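Woltside workshop notebook — January, finishing bench

Started 7.40, cold in here, heater only got going properly after nine. Carrying on with the oil and wax trials from last time. Pendier hardwax on the left-hand boards, the thinned linseed on the right. Same beech offcuts, all from one plank so no arguing about the timber.

Left boards had their second coat last night. Dry to the touch by this morning but still smell strong. Dragged a thumbnail across the corner of one and it marked, so not cured, leave alone until next week. Whoever stacked two of them face to face — please don't. Got them apart with a palette knife, one has a dull patch the size of a coin. Have written SPOILT on the back and will use it for the water test anyway.

Right boards are slower. The linseed goes on lovely but sits in the end grain and keeps creeping back out. Wiped off three times before lunch. Think the mix is too thick. Will try more turps on the next lot and write down the actual amount this time, as last month's note only says "a good splash" and I can't remember what I meant by it.

Sanding. Went up to 300 on half the boards to see if the extra step is worth it. Under the wax I can't tell the difference with my eyes, can just about feel it. Under the oil the finer one comes out paler, as if less goes in. Makes sense I suppose. Don't bother with 300 for anything that's getting oil. Did try one scrap at 4000 for fun and it was like glass, and the wax just skidded about on top. Not doing that again.
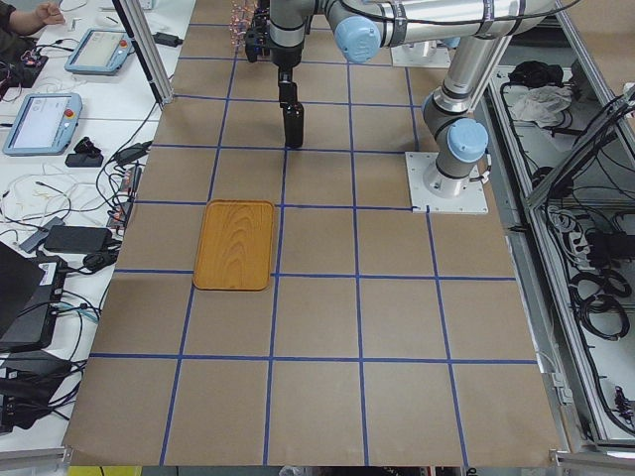
Colour next. The Lò stain arrived, tin number 3591, and it is a good bit redder than the old tin. Stirred it for a full five minutes in case the pigment had settled, no change. Put old and new side by side on one strip and the join shows from across the room. So any job begun with the old tin has to be finished with the old tin, and there's about two fingers left in it. Have put tape round the lid. DO NOT use for samples.

Water test, 11.15. A spoonful on each board, upturned glass over the top.
Wax, one coat — ring after an hour, faded by mid afternoon.
Wax, two coats — nothing.
Oil, one coat — ring, grain raised, feels furry.
Oil, two coats — faint ring, might sand out.
Spoilt board — ring on the dull patch only, clean everywhere else. Quite pleased with that.

Still to try: hot mug, lemon juice, red wine if anyone will part with some.

Rags. Linseed rags go flat on the line outside or in the water bucket, never in the bin. Found one screwed up under the bench at lunch and it was warm. Not having that.

Drostano rang about the hinges, they are delayed agian. Told them we can wait if the price holds. Need to check whether the brass screws we've got in the drawer are the right lenght or if we order those as well.

For tomorrow —
turps, low
new brushes, the 2 inch one is shedding hairs into everything
flip the linseed boards first thing, before the heater goes on
look up drying times for the wax in a cold room, the tin only gives them for a warm one

Stopped 5.20. Lids on, extractor off.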